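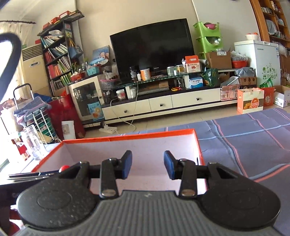

September, 16:00. Living room, Lornasgate. Fruit packing, Pathak household. The orange-rimmed box was set out on the checked cloth in front of the TV cabinet. Room left as found, glass shelf included.

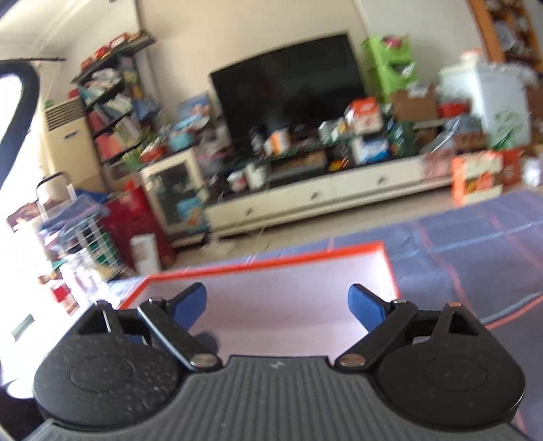
Two sessions are planned, with a break of about 90 minutes between them. Box position is to remain unchanged for both. Colleagues are asked to record any bruised fruit separately.

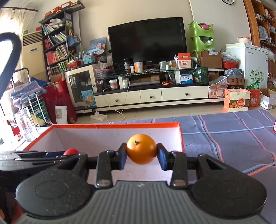 Orange above the open box, stem side up.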